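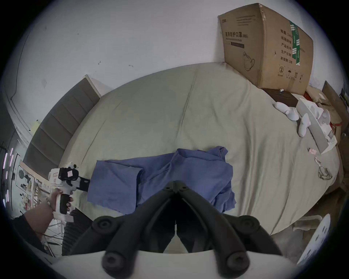
Fig. 7. Two-gripper garment task on a bed, seen from the gripper camera. Blue garment, pale green sheet.

Dokatbridge Handheld Kit: Set-up Guide
Section 7: Cloth on soft surfaces
Last updated: July
Search this manual Go Clear
Posted July by the Eynon build team

Read section 2 first if you haven't paired the grippers. This one covers cloth only. Shirts, towels, pillowcases. For rigid objects go back to the tabletop section.

What you need

Both handheld grippers, charged. Headset and its two controllers. A bed with a fitted sheet, plain color. One garment, not the same color as the sheet. Blue on pale green is fine. White on white is not, the policy loses the hem.

Before you record

1. Pull the sheet tight at the corners. Some creases are OK. Deep folds get picked up as cloth edges later on.

2. Put the headset down where it won't get knocked. Edge of the bed is OK if you aren't working that side.

3. Wipe both lenses. Dry cloth, no spray.

4. Open and close each gripper a few times. Fingers should meet in the middle. If one finger lags, check the pivots before anything else.

5. Start Pliltance on the laptop. Wait for both streams. If only one shows up, unplug, count to ten, plug back in.

6. Drop the garment from chest height. Don't arrange it. The whole point is a crumpled start.

CAUTION: Keep fingers and sleeves clear of the pivots. They pinch.

Recording an episode

1. Stand so both grippers reach the garment without leaning on the bed. Leaning shifts the matress and the tracking drifts.

2. Press record. Hold still until the tone.

3. Bring in the first gripper. Point the tips at the nearest loose edge, collar or flap, whichever is closer.

4. Bring in the second from the other side. It should show up in the first gripper's view before it touches the cloth. This matters more than it sounds, see results below.

5. Grasp, lift, spread. Slow. One motion at a time.

6. Lay flat, open both grippers, back off. Press stop.

7. Mark it good or bad right away. Don't leave it for the evening.

Note: wide lens, so the bed will look bulged in preview. Normal. Do not crop or flatten the video before upload, the training script expects it raw.

Note: background clutter is fine and we want it. Boxes, shelves, cables, colored lights. Leave the room how it is between episodes. Change rooms between sets.

Why step 4 is there

From the Jitthorpe runs. We trained on 2000 episodes where the second gripper stayed out of view until contact, then on another 2000 where it was visible on the way in. Same garments, same rooms, same network. The second batch gave a policy that let go and tried again after a missed grasp. The first mostly kept pulling on nothing. We think the model needs to see the other hand coming to time its own close. Haven't tested that properly. Could also be that operators slow down when they know they're in each other's shot.

Spread quality was scored by flat area at the end of the episode. Towels improved the most. Shirts with collars improved less, sleeves still end up trapped underneath. Don't expect section 7 data to fix sleeves.

If something goes wrong

Tracking jumps when the gripper gets close to the sheet: not enough texture. Leave a few wrinkles in, or turn on another light.

Gripper width reads zero all the time: recalibrate, section 2. Do it with the fingers fully open, not half way.

Second gripper drifts against the first: the two clocks are off. Restart Pliltance, not the laptop. Throw out any episode recorded since the last good sync check.

Cloth slips out every time: finger tips are dirty or worn. Clean them, then swap them if no change. Thin cotton needs a deeper pinch than you'd think.

CAUTION: Don't charge the grippers on the bed. Use a hard surface.

Upload

Good and bad episodes both go up, seperate folders. Keep file names as they are. Add one line for garment type and one for room. Check the upload log before you clear the cards.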